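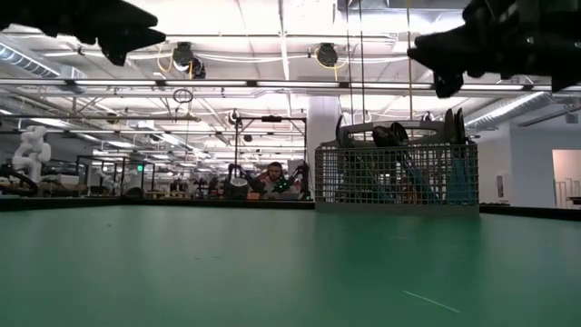 Import Quotas and Small Buyers: The Case of Aluminum Foil Stock in Sesbridge
Student Project Report, International Trade Policy

1. Purpose of the project

This report studies how an import quota on aluminum foil stock affected small manufacturers in the Sesbridge area. Large buyers can usually sign yearly contracts before a quota fills. The project asked what happens to firms that buy month by month.

2. Background

The quota came into force in April and was set at 1,305 tons per quarter. Shipments above that level pay an added duty of 110 dollars per ton. The stated aim was to give domestic rolling mills time to invest in newer equipment. 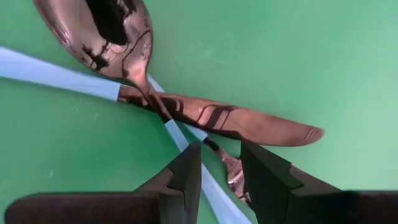
Domestic mills supplied most of the heavier grades before the quota. Thin foil stock was different -- only one mill, Erkow, produced it in any volume, and its order book was already full when the measure was announced.

3. Method

The project team reviewed published customs notices and price lists, and held interviews with purchasing staff at three firms: Brasau, Pappas and a packaging company that asked to remain unnamed. Each firm was asked about prices paid, delivery times and changes of supplier. The interviews were conducted by telephone and followed a common set of questions.
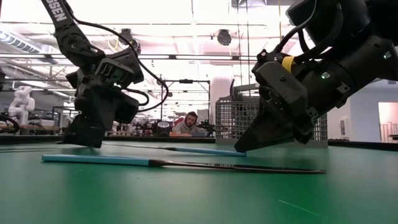 4. Findings

Brasau reported that it paid the added duty on 442 tons over two quarters. Pappas moved part of its buying to Erkow and accepted longer delivery times. The third firm reduced its stock and turned down several seasonal orders.
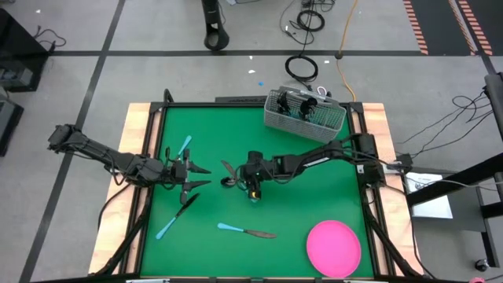

Nelli Ruotsalainen

Section 4 was prepared from my interview notes, which were checked by Sosina Dinsa against the price lists. The firms did not agree on whether the quota should end. Pappas supported it in principle but asked for a separate allowance for thin grades.

5. Limits of the study

The sample is small, and all of the firms are located in one area. Prices paid under private contracts could not be confirmed. Figures for the third quarter had not been released when this report was submitted.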